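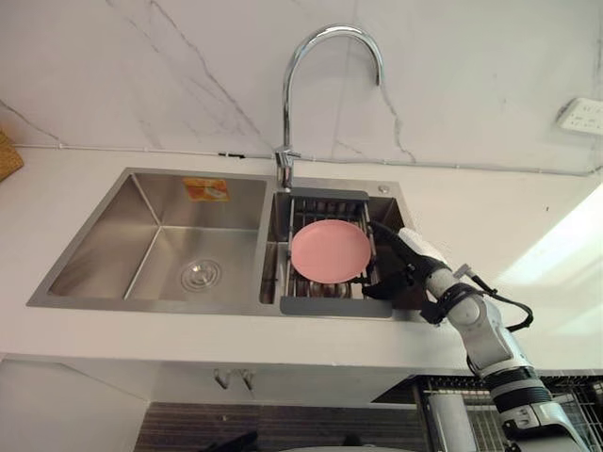 What does Praltness do? It is an over-sink drying rack that lets washed dishes drain straight into the smaller bowl of a double sink, so that the worktop stays free for other work.

**Kuusk adds Praltness rack to its sink range**

*For release: November*

Kitchen fittings supplier Kuusk has added the Praltness over-sink rack to its standard range. The rack is supplied on its own or with the Pladallow double-bowl sink, and is sold through Firinano showrooms and trade counters.

Praltness consists of parallel steel wires between two plastic end strips. The strips rest on the sink rim and the wires span the bowl. Plates may be laid flat or leant against the wall of the sink. Water falls between the wires and leaves by the waste of the bowl underneath. No tray is needed.

"Most enquiries we receive concern worktop space," said Triin Lill, product manager at Kuusk. "A free-standing drainer takes up a fixed area whether it is in use or not. This one goes over a bowl that is already there, and it can be lifted off when the bowl is wanted."

The rack weighs under 2 kg. Kuusk made an initial batch of 1000 units, of which 200 are reserved for orders that include a sink. Normunds Vasiliauskas, who heads trade sales at Firinano, said the rack would be on display in 19 showrooms by the end of the month.

Cleaning is by hand with washing-up liquid and a soft brush. Scouring pads should not be used on the plastic strips. Replacement strips are available as a spare part and are fitted without tools.

Trade price lists and fitting sheets can be requested from the Kuusk sales office.

ENDS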